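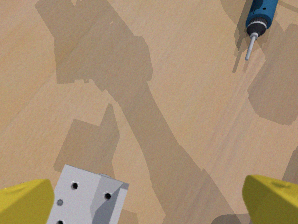

# Monthly workshop check, April

**Place:** Drastirura furniture repair, Lititz, ground floor and loading side
**Checked by:** Daiane Bittencourt
**Started:** Wednesday, before the first delivery

Marks used: **OK** = in order. **FIX** = must be repaired, name of the person is written next to it. **WATCH** = not wrong today, look again next month. **N/C** = I could not check it.

I keep the same order as last month, so the two lists can be put side by side. If you find that I wrote something unclear, please ask me before you correct it in the file.

## 1. Ways out and floors

- [x] Main door opens fully from inside without key. **OK**
- [x] Side door to the loading area opens fully. **FIX**

 The door opens, but it scrapes on the threshold in the last part and you must push with the shoulder. A smaller person carrying something would have trouble. The hinge screws on top are loose again. Longer screws are needed, to tighten the old ones will hold only for some weeks. Adams will do it.

- [x] Exit signs lit. **OK**
- [x] Emergency light in the corridor, test button held. **WATCH**

 It came on, and became weaker while I still held the button. The battery pack is the original one. I ordered a replacement and it should be changed when it arrives, even if the light is still working that day.

- [x] Walking line between the front and the finishing room is free. **OK**

 It was free when I came in. At lunch there were two chairs standing in it. I moved them, and I would like to not move them every time. Chairs which wait for pickup go to the left wall, behind the yellow tape.

- [x] Floor even, no lifted edges, no oil. **FIX**

 The rubber mat at the sander is curling up at the corner. Cut it or throw it away, I have no preference.

## 2. Fire

- [x] Extinguishers hang in their places, nothing in front. **OK**
- [x] Pressure needles in green. **OK**
- [x] Pins and seals present. **FIX**

 The seal on the one near the finishing room is missing. The pin is in and the weight feels right, but without seal we cannot know if somebody has used it for a short moment. It goes to the service company and we take the spare meanwhile. Please don't put a zip tie in place of the seal. It was done before and such a tie does not break when you pull.

- [x] Smoke alarms tested. **OK**
- [x] Oily rags in the metal can with the closed lid. **FIX**

 I found a rag with linseed oil on the edge of the sink, folded. It is the most serious point in this whole list and I ask everybody to read it twice. A folded rag with linseed oil makes its own heat while it dries. It needs no spark. In the can with water, lid closed, or spread flat outside on the rack. Folded on the sink is the worst possibility of all.

- [x] Metal can emptied. **OK**
- [x] Solvent cabinet closed, self-closing door works. **OK**
- [x] Nothing stored on top of the solvent cabinet. **FIX**

 Cardboard, once more. Removed by me.

## 3. Electricity

- [x] Panel door closes, space in front is free. **OK**
- [x] Circuit labels are readable. **WATCH**

 They are readable, but two of them are not true anymore after the change of the lights. I wrote the correct names in pencil. Adams, please make proper labels.

- [x] GFCI outlets at the sink and on the outside wall, tested and reset. **OK**
- [x] Extension cords without damage. **FIX**

 The orange cord has a cut in the outer cover, near to the plug. I have taken it out of use and it lies in my office with a red tag. It is not lost. Please do not look for it and do not put tape on it.

- [x] No extension cord used as permanent wiring. **FIX**

 The glue warmer has been on an extension since winter. We said it would be for a few days. Either the warmer moves to the outlet, or an outlet is installed closer. I prefer the first one, it costs nothing.

- [x] Power strips not connected one into another. **OK**

## 4. Benches, tables and hand tools

- [x] Tops are clean, without splinters and nails. **OK**
- [x] Tables do not rock when leaned on. **OK**
- [x] Vises open and close over the full way. **WATCH**

 The vise on the long bench has a tight place in the middle. I brushed out the screw and put a bit of grease. If it is still tight in the next check we should take it apart.

- [x] Chisels have their caps on. **FIX**

 Several are without cap. The caps are in the drawer under the clamps, they don't walk there alone. A chisel in an apron pocket without a cap is how we got the last entry in the accident book.

- [x] Handles tight: hammers, files, screwdrivers. **OK**
- [x] Files have handles. **OK**
- [x] Clamp pads are in place. **WATCH**

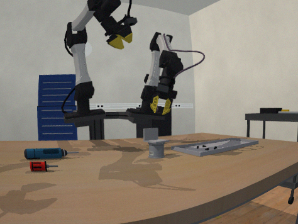 *Curved worktable, wooden top.*

- [x] Tools back at their hook in the evening. **FIX**

 I know that it feels like a small matter. When a hook is empty I cannot say if the tool is in use, in repair or in somebody's car. If you take a tool home, write it on the board. I do it also.

## 5. Machines

- [x] Table saw: guard on, riving knife in line with the blade. **OK**
- [x] Table saw: stop button works from the knee. **OK**
- [x] Table saw: push sticks at hand. **FIX**

 One is burned and chewed at the end. A push stick is made to be destroyed, so please cut a new one when it looks like this and do not be sorry for the old.

- [x] Band saw: upper guide comes down to the work and stays there. **WATCH**

 It stays, if you tighten the knob well. With a normal hand it slips down slowly. I would like the knob to be replaced.

- [x] Band saw: blade tension, no cracks. **OK**
- [x] Drill press: chuck key not left in chuck. **OK**
- [x] Bench grinder: tool rest gap. **FIX**

 The gap was too wide on the coarse wheel. I set it back with the gauge and ran the wheel for one minute with me standing on the side. It is listed as FIX because I want that who uses the grinder learns to set it. I can show it, it takes less time than making coffee.

- [x] Grinder: eye shield clean enough to see through. **OK**
- [ ] Compressor: water drained from the tank. **N/C**

 The valve is stuck. I did not force it, the tank was under pressure. Adams, please release the pressure first, then free the valve, then tell me how much water came out.

## 6. Dust

- [x] Mestari collector: bag not more than half full. **FIX**

 It was very full. The suction at the far gate was weak, and there was fine dust on the lamp shades, which tells the same story. I changed the bag. New rule from now: who notices that the bag is over the line changes it, also if it was not his dust.

- [x] Mestari collector: hoses without holes, clamps tight. **OK**
- [x] Blast gates move and close. **WATCH**
- [x] No compressed air used for cleaning clothes. **FIX**

 I saw it one time and I spoke with the person, so no name here. Use the brush or the vacuum.

- [x] Masks: enough in the box, right type. **OK**

## 7. Finishing room

- [x] Fan runs, filter not blocked. **OK**
- [x] All containers have a label. **FIX**

 There was a jam jar with a clear liquid. I smelled it from a distance and I think it was mineral spirits, but a label should not depend on my nose. It went to the waste. If it was something expensive, I am sorry, please write on it next time.

- [x] Safety sheets in the folder, folder in the room. **WATCH**

 The folder is there. The sheet for the new water-based varnish is missing, I will print it.

- [x] Gloves: correct kind for stripper. **OK**

 The thin ones in the blue box are only for varnish. Stripper goes through them. I put a note on the box.

- [x] Eye wash bottle full and in date. **OK**

## 8. Ladders, lifting, loading side

- [x] Stepladder: feet, rivets, spreaders. **OK**
- [x] Long ladder: same. **FIX**

 One rubber foot is worn down to the metal. Tagged, not to use.

- [x] Hand trucks: tires and straps. **WATCH**

 Strap is fraying at the buckle.

- [x] Heavy pieces are stored low. **FIX**

 The marble tops must not stand upright against the wall without a stop. I asked for the A-frame to be brought back from the shed. Until then they lie flat on blankets, even when it takes space.

- [x] Dock plate seats properly. **OK**

## 9. First aid and papers

- [x] First aid box complete. **FIX**

 Finger bandages are finished, as always. Everything else is full, as always. I will buy double of the finger ones.

- [x] Accident book in its place. **OK**
- [x] Emergency numbers next to the telephone, correct. **OK**
- [x] Last month's FIX points closed. **FIX**

 Open from March: the handrail at the loading steps, and the light switch in the storage. For the handrail I don't want to wait for a third list. Please no pickups over the steps before it is done, we go by the ramp.

## Who does what

| Point | Who | Until |
|---|---|---|
| Handrail at loading steps | Adams | this week |
| Side door hinge | Adams | this week |
| Compressor valve | Adams | before next use |
| Extinguisher to service | Daiane | this week |
| Glue warmer to the outlet | who uses it next | same day |
| Long ladder foot | Daiane | next check |
| Circuit labels | Adams | next check |
| Varnish safety sheet | Daiane | next check |

The list hangs at the time clock until the next one. Write your remarks directly on the paper with your initials, in the right margin, and I will copy them to the file.

D. Bittencourt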